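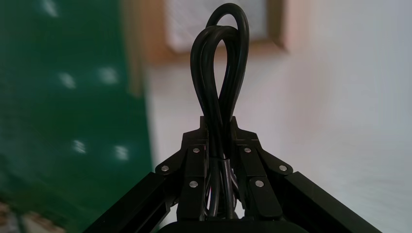

Teodor Walczak wrote in under my last post to say that wrapping a cord around your elbow is the quickest way to wreck it, and could I please do a page on coiling them properly. Fair enough! I did the elbow thing for years and ended up with a drawer full of leads that twisted themselves into corkscrews.

So, the way I do it now. Unplug the cord at both ends (please) and run it through a dry cloth from one end to the other. You'll get the dust off and feel any nicks in the sheath while you're at it. A nicked one goes in the e-waste box, no arguments.

Hold one plug in your left hand and bring the cord over in a loop as long as your forearm. For the next loop, roll the cord between your thumb and finger as you bring it in, so it turns under instead of over. Then over again, then under. It feels clumsy for the first 3 or 4 goes, and then your hands just get it.

Don't pull anything tight. If a loop wants to flop into a figure eight, let it out and lay it again - forcing it flat is how you get kinks.

Once it's all gathered, pinch the bundle in the middle so you've got a tall skinny loop, and put a hook-and-loop tie around the pinch. I cut mine from a roll, over 500 ties' worth, which will probably outlive me. Rubber bands go sticky in a hot garage, so I've given up on those.

Hang it up by the loop or stand it on end in a shoebox. Label the plug end with a bit of masking tape, and write what it belongs to before you forget.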